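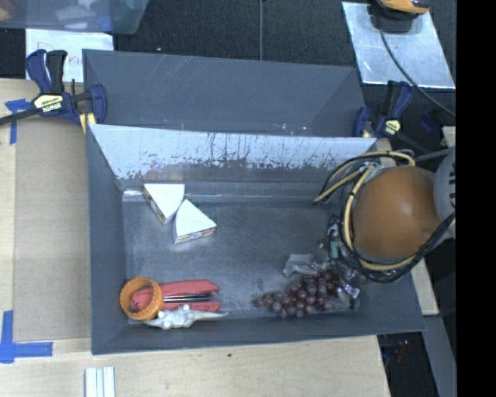 Prevodico 63 open picking bin, dark grey

Open-top rectangular bin for mixed small goods. One compartment, no lid, no dividers. Supplied singly or in nested stacks of 17.

Description

The Prevodico 63 is a general-purpose bin for benches, packing stations and returns areas where items of different shape and weight are held together for a short time. Boxed goods, hand tools, rings, toys and produce can share the one compartment. The floor is flat, so small boxes lie level and can be lifted without tipping. The left side wall slopes inwards towards the floor, and a ledge runs along the base of the rear wall.

The bin is moulded in one piece by Jitico. The colour goes through the full thickness of the wall and does not chip or peel.

Specification

Order code: PV-63-G
Internal depth: 166 mm
Colour: dark grey
Floor: flat, closed
Lid: none (see accessories)
Nesting: yes, when empty
Stacking when filled: only with stacking frame
Maximum load, evenly spread: 17 kg
Label holder: not included

Surface wear

Scratches and scuffs on the inner walls and floor are normal in use. They show most clearly on the rear wall under strong light, where worn patches and upright scratches get denser towards the bottom. Marks of this kind do not affect the load rating. Withdraw the bin from use if a wall is split or the rim is cracked.

Loading

Put boxed items against the rear ledge or a side wall. Wedge-shaped boxes can be laid on their sides with the points facing opposite ways, which takes up less floor than a row facing the same way.

Keep heavy or hard items away from soft fruit. Grapes should go in last and be given a clear area of floor. Loose clear film is hard to see against a grey floor and should be removed before the bin is emptied by tipping.

Long thin items may be laid alongside the front wall. Nothing should project above the rim if the bin is to travel on a conveyor.

Cleaning

Wash by hand with warm water and a mild detergent. A soft brush is suitable for the ledge, where dust collects. Do not use wire wool or scouring powder. Allow to dry fully before nesting, as damp bins stick together and are difficult to separate.

Accessories

PV-63-L clip-on lid, dark grey
PV-63-S stacking frame, steel
PV-63-H label holder, pack of 129
PV-63-M cut floor mat, ribbed, for fragile goods

The floor mat reduces the internal depth slightly. It does not fit the older Beneš pattern bin, which has a narrower floor.

Delivery

Stock items are sent from the Brukport warehouse. Full stacks go by pallet only. Orders for the stacking frame placed after 22nd September will be supplied with the revised corner clips, which also fit frames bought before that date.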